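Hetine Opens Its Equipment Planning Service to Small Shops and Workrooms

NILTDALE, May 26, 2025 - Hi, I'm Irena Laskowska, and I run equipment planning at Hetine. I usually leave press releases to other people, but this one is about the thing I've been working on all winter, so I asked if I could write it myself (and they said yes!).

Starting today, any business with 30 employees or fewer can book a Hetine planning session before it buys a robot. Up to now we only did this for our bigger accounts. You bring us a job you'd like automated, we build it in simulation, and you get to see a humanoid try it on screen well before you sign a purchase order. Then we sit down together and go through the money.

I came to this from the buying side. Before Hetine I did purchasing at Meléndez, and I once put through an order for a very nice arm that didn't fit our benches. The arm was fine. I had budgeted for the machine and left out the mounting, the training, the spare fingers and the electrician, and I spent the next budget year asking for more money in small, embarrassing pieces. So yes, I have feelings about spreadsheets.

A session takes 2 visits. On the first one we look at your job and write down what the hands have to do: what gets picked up, what gets opened, how high the work surface is, how much room there is to swing an elbow. After that my team builds the simulated version. On the second visit we run it with you in the room, and you can stop us and ask for changes as we go.

People tend to bring us big jobs, and I love those, but I nearly always start with a drawer and a small object. Drawers are hard! One hand has to deal with the handle while the other one is holding something, and you learn a lot about reach and finger size from that. Those two things drive the price more than almost anything else on the quote.

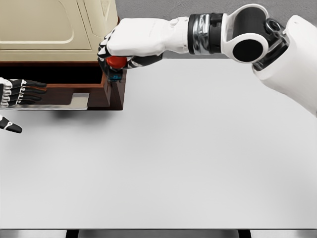 A simulated humanoid grips a small red object above a wooden drawer unit, with its other hand near the silver handle.

When the runs are over you get a budget sheet. It has a line for the robot, a line for hands and fingers (they wear out, please plan for it), and lines for installation, floor space, staff training and service. We fill it in twice, once for buying and once for leasing, and we put both versions next to each other so your accountant can argue with us. If the simulation says your job is a poor match for a humanoid, the sheet will say so too. I've already told one customer to spend the money on better shelving, and they're still speaking to me.

We've been trying this out with Pesetti, a family parts supplier here in Niltdale. They came in wanting 2 robots and left with a plan for a single leased unit, plus a list of bench changes they could make on their own. Their delivery is set for November, which gives them time to train people and move a wall outlet that has been in the wrong place for years.

The sheet is yours whether you buy from us or from somebody else. Take it to another vendor and ask them to fill in the same lines. I'd be curious what they put under service.

Booking is open now through the Hetine office in Niltdale. Sessions are held at your place or at ours, and you'll have your finished budget sheet within 30 days of the first visit. Please have your bench heights and door widths ready when you call. A phone photo of the work area helps a lot, mess and all.

Media contact: Irena Laskowska, Equipment Planning, Hetine, Niltdale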